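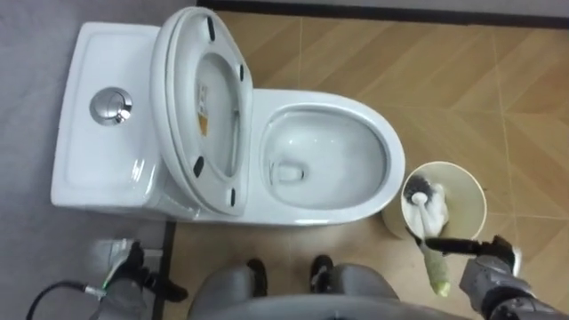

How does a cleaning robot learn to scrub a toilet?
It copies people. A trained operator guides the robot through the job many times, the movements are recorded together with the view from the head, and a learning system works from those recordings.

UTVILLE, 19 Jun 2020 – Statadent has opened a recording program for bathroom cleaning at its Utville site. The program will supply training examples to Hoshino, the company's learning system for two-armed humanoid robots. The first set holds 516 complete recordings, all of them made with a toilet and a hand brush.

Statadent began planning the work in January, after cleaning contractors asked for help with restrooms more often than with any other room. Floors and windows already have machines of their own. Toilets are still done by hand, with a brush that costs very little and takes some skill to use well.

"The brush was the hard part to plan for," said Tetsuya Yagi, who leads data collection at Statadent. "You have to get it out of the holder without dragging the holder along, turn it over the rim, and keep pressure on a curved wall that you can only partly see. We could write rules for that, but it is quicker to show it."

Each recording covers one stage of the job. Operators work on taking the brush from its holder, reaching into the bowl, brushing under the rim, and putting the brush back. The position of the feet is changed between recordings, and so is the spot where the holder stands.

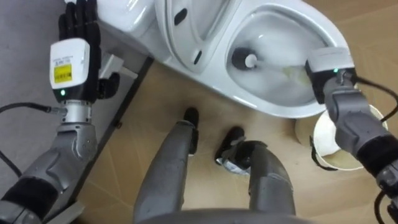 Brushes are changed as well. Handles differ in color, length and thickness, and a grip that suits one may slip on the next. The operators are asked to work at a normal pace and to correct small mistakes as they go. Those corrections stay in the set – the system needs to see how a person recovers from a poor grip or a missed rim.

Every recording is checked before it is passed on. Reviewers mark the start and end of each stage and note any contact with the seat or tank. Of the 516 recordings in the first set, 369 have been reviewed so far. The rest will follow over the summer. An operator session is limited to 20 minutes, followed by a break.

Stiston, which makes restroom fittings, is advising on bowl shapes and seat types for the second set. That set will add wall-hung toilets and is planned at around 300 recordings.

"We want bowls that are awkward," said Bram Van Beek, product engineer at Stiston. "Deep ones, narrow ones, and seats that don't stay up very well. Cleaners meet those every day."

Statadent has not set a date for trials in customer buildings. The company will first test Hoshino on toilets that were left out of the training set.

Cleaning contractors who want to suggest fixtures or tools for later sets can write to the Statadent data collection team at the Utville site.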